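Bellia Annex occupation

The Bellia Annex occupation was a protest at the county office building in Bellia, the seat of Fellero County, and the series of criminal cases that came out of it. It took place on a Thursday in April and lasted six hours. The building, known locally as the Annex, houses the county clerk, the tax office and the hearing room used by the county board. The cases are mostly remembered for the appeals court's reading of the state's building disorder law.

Background

The protest grew out of a dispute over the sale of the Lunde tract, a piece of county land north of the river. The county board had agreed to sell the land to Tresumura, a warehouse developer, after a closed session. Opponents said the session had not been properly announced and asked for a public hearing. The board scheduled one and then moved it to a weekday morning, which drew further complaints from residents who worked day shifts.

Events

A crowd of some 800 people gathered on the lawn before the hearing. The hearing room was full well before the start, and sheriff's deputies closed the front doors. Part of the crowd entered through the loading entrance on the east side, which had been left open for a delivery. Most of them stayed in the ground floor hallway. A smaller group went upstairs into the clerk's office, where file cabinets were opened and a county seal press was taken. A glass door was broken, and each side blamed the other for it.

The board left by a rear stairway and the hearing was called off. Deputies did not try to clear the building until state police arrived in the afternoon. Most people walked out when told to do so. Those who stayed were arrested in the hallway without serious injury to anyone. 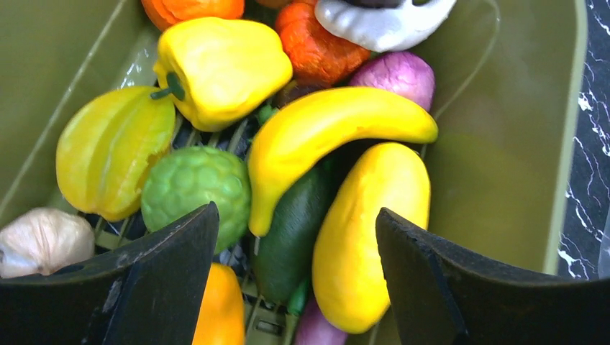
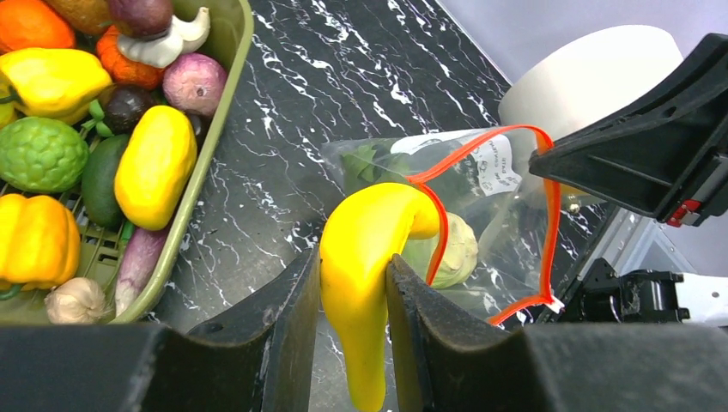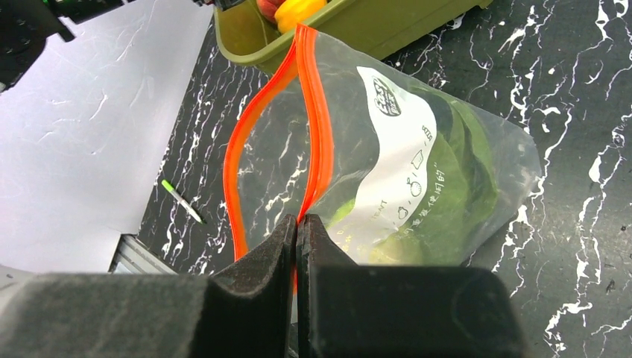

From top: artificial fruits and vegetables in a green bin; a gripper holding a yellow toy squash, with a clear zip-top bag behind; a gripper with its two fingers together.

Charges and trials

Prosecutors filed misdemeanor trespass charges against nearly all of those arrested. The usual fine was $1,000, and many defendants paid it under plea agreements that kept jail time off the table. Charges against people who had only been in the hallway were later dropped in cases where no order to leave could be heard on the recordings.

Felony charges of disorder in a public building and theft of government property were brought against the group from the clerk's office. They were tried together in Fellero County court. The defense argued that the Annex was open to the public that morning and that the hearing notice amounted to an invitation. The jury deliberated for 2 days. It convicted on the theft counts, and on the disorder counts for all but one defendant. The seal press was returned through a lawyer during the trial and was entered as an exhibit.

Appeal

The appeals court upheld the theft convictions and set aside the disorder convictions. It held that the trial judge should have told the jury that the law requires intent to interrupt official business — being present while business is interrupted does not meet that standard. The county did not seek a new trial on those counts.

Aftermath

The board repeated its vote on the Lunde tract in open session, with the same result. Tresumura withdrew its offer before closing and the land stayed with the county. Hearings likely to draw large crowds are now held in the evening at the Bellia high school. The east entrance of the Annex is kept locked during board meetings, and the clerk's office has a separate alarm.

See also

Criminal trespass
Open meetings laws
Fellero County Board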